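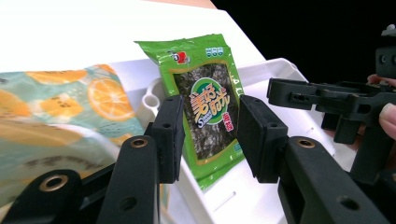 Fig. 1. Seasoned seaweed, one of the test snacks. Green pouch.

# Keeping snacks crisp: package vs. wrap

Project report, 17 November 2021

## What we wanted to know

Seaweed goes soft fast once the pouch is open. Everybody in our group has had this happen, you open it at lunch and by night it bends. So the question: does wrapping an opened pouch in a piece of printed cloth or crumpled paper help at all, compared to just folding the top over?

We picked seaweed because it shows the change quick. Crackers were plan B. Never got to plan B.

## Materials

- seasoned seaweed, bought at Pirnent
- wraps, printed ones, from the Clulla shop
- big sheets of white paper for the table
- kitchen scale (Holzer), reads in mg up to a limit we did not hit
- clothes pins, tape, marker

Budget was 3000, we spent 2000 of it, mostly on the wraps. The rest goes back to the Warnirora fund.

## Method

Open pouch, weigh it, close it one of 3 ways, leave on the shelf overnight, weigh again. Seaweed takes up water from the air so weight gain = getting soft. Then the snap test, which is just bending a sheet and listening. Not very scientific but it matched the scale most of the time.

The 3 ways:

1. top folded over, clothes pin
2. wrapped loose, no pin
3. wrapped tight, edges tucked under
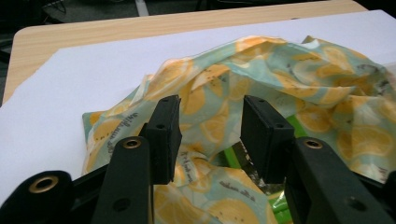 Number 2 was the hard one to do the same way twice. How loose is loose? We ended up laying the wrap over the pouch and letting it fall however it fell, then pressing once with a flat hand. Somebody should of written down how hard. For number 3 we folded the long sides in first and then the short ends, and taped the loose end if it popped back up.

## Results

Heaviest reading, everything on the tray together: 3110 mg gained, and that was the loose wrap. Folded with a pin came second. Tight wrap gained the least and the sheets still snapped in the morning.

One tight sample got thrown out of the data, the pouch had a split in the side seam that we missed.

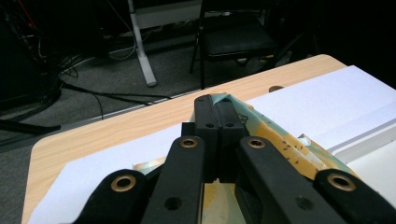
Creases are a problem. After a few rounds of folding and squeezing the wrap didnt lie flat any more and the gaps at the corners got bigger, so later samples were probably sealed worse than the early ones. We did not correct for this. Smoothing it out by hand helped some.

## What we would change

- fresh wrap for every sample
- write down room humidity, we forgot it twice
- start in June when the air is damp, bigger difference to measure
- more than one kind of snack

Graph still missing, will go in before the final version. Raw numbers are in the shared folder under "seaweed 2".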